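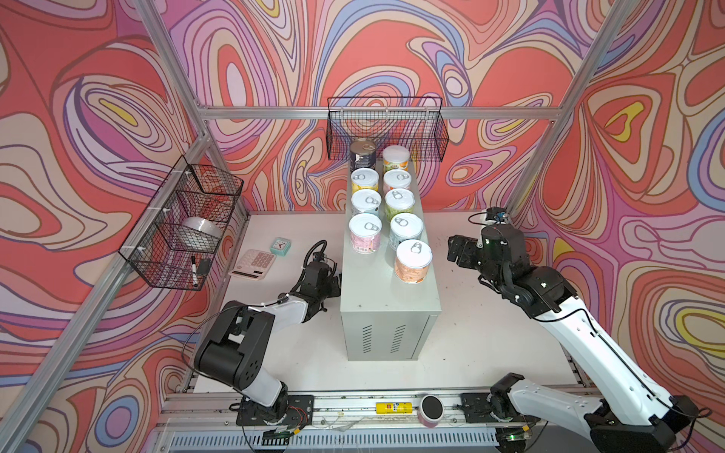

Kitdale Surname Study: Records and Readers Group

Call for participants: autumn intake

We are looking for people to help us read old handwriting, argue about vowels and, if the mood takes them, ring up strangers who share a name with a dead wheelwright.

The Kitdale Surname Study traces the family names found in Kitdale parish and the farms above it, from the earliest registers that mice and damp have left us to the last people who filled in a form in ink. We have a good run of baptisms, a patchy run of marriages, and burials that stop dead for a stretch when the curate either lost interest or lost the book. Into this we are inviting a new group of readers, starting in August.

The names themselves

Most surnames in the dale behave themselves. They come from a farm, a trade or a father, and they stay put until the railway arrives. Then there is Skov. It turns up in the registers fully grown, attached to a man with three children and no explanation, and within a generation it has been written down as Scove, Scuff, Skough and, in one memorable entry, Skiff. A great deal of ink has been spent on proving that the family came over with the Danes. Those who have spent it are mostly called Skov.

We would like to settle, as far as such a thing can be settled, how many Skov families there were, which of them were related, and whether the Scuffs of the upper farms belong in the same tree or have been squatting in it. There is other work too, on by-names, on names that died out, and on the foundlings who were named after whatever the churchwarden happened to be looking at. One was called Gate. He did rather well.

What you would be doing

Readers work from scanned pages. You type what you see, spelling and all, into Vendo, our indexing program, which was written for us by a patient member and has the charm of a parking meter. It works. Each page is read by two people who don't confer, and where they disagree it goes to Lionel Picard, who coordinates the group and has strong feelings about the letter s.

A batch is 45 entries. A practised reader gets through one in an evening. A new reader gets through half of one and has a lie down. We don't set targets, but we do ask that once you have taken a batch you either finish it or hand it back. We still have a batch from the last intake whose reader moved to Portugal, and we think of it often.

Please type what is on the page. If the clerk wrote "Jhon", the child is Jhon. If you are sure that it should say something else, there is a notes box, and you may be as sure as you like in there.

We also want a smaller number of people for the family side of the project. This means writing to present-day bearers of Kitdale names, asking what they know and listening while they tell you about the lost fortune. There is always a lost fortune. It was usually in a chancery court, and the papers were usually burned by an aunt. Write it all down politely. Now and then the aunt turns out to have kept a box.

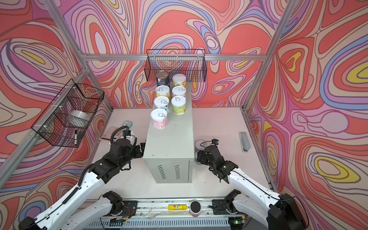 Do I need to have family from Kitdale to take part?
Anyone can take part, wherever their family came from. Readers with no connection to the parish are given any batch going, and those with a connection can ask for their own names once they have finished a first batch.

We bring in that last rule gently. People who begin with their own great-great-grandfather tend to find him everywhere, often in the wrong century, and always a yeoman. After a batch of other people's ancestors the eye calms down.

Who we are after

You should be comfortable with a screen and able to tell a u from an n some of the time. No Latin is needed for the later registers. For the earlier ones you will need a dozen words or so, nearly all of them meaning son, daughter, widow or buried, and we will send you the list. Experience of old handwriting is welcome. So is experience of doctors' handwriting, teenagers' handwriting, or your own shopping lists.

We would particularly like to hear from anyone who:

has worked with manor court rolls and would do so again
knows the field names on the north side of the dale
can read a Danish parish register, for reasons given above
owns a family Bible with Kitdale names in it and is willing to photograph the front pages

We can't accept the Bible itself. People do post them. Please don't post them.

A word about coats of arms: we don't supply them, look them up or confirm the one on your mug. Likewise tartans. If you have arrived here hoping to be told that you are descended from a king, you very likely are, along with everyone else on the bus, and we would be glad of your help with the burials.

What you get

No money, I'm afraid. You get a login to Vendo, a reading guide, a place on the group's email list, and your name in the back of the printed volume when it comes out. The last volume ran to 400 pages and contains a full index of every name found in the marriage registers, with variants, so you will be in distinguished and badly spelled company. You also get a copy of our newsletter, Stirurero, which takes its title from a word in the margin of an early register that none of us has been able to read. It may be a surname. It may be the clerk trying out a new pen. Suggestions are printed in the order received, and the quality varies.

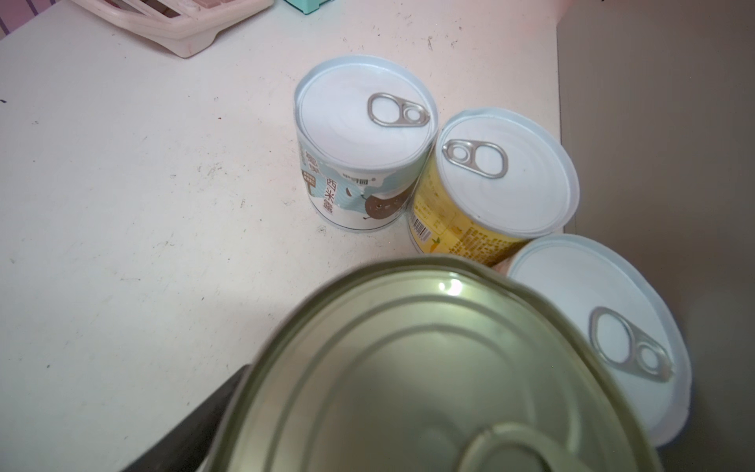

Tabletop, with the pale pink rack.

How to apply

Send a short message to Lionel Picard through the contact form on this site, with "Readers" or "Families" in the subject line depending on which side you fancy. Tell us which kinds of record you have used, if any, and how much time you have. Please don't attach your tree. If you must attach your tree, please take out the living people first.

You will be sent a sample page to try. It isn't a test as such, and a few wrong readings won't count against you, but it is a real page written by a real clerk with a cold, and it gives you a fair idea of what you are in for. Lionel replies to all samples himself, usually at length if there is an s in them.

Introductory sessions are held online at 7 pm and last two hours, including the part where we get the sound working. Those who can't manage the evening can ask for the notes. Applications for the autumn intake close at the end of July, and late ones will be kept for the next.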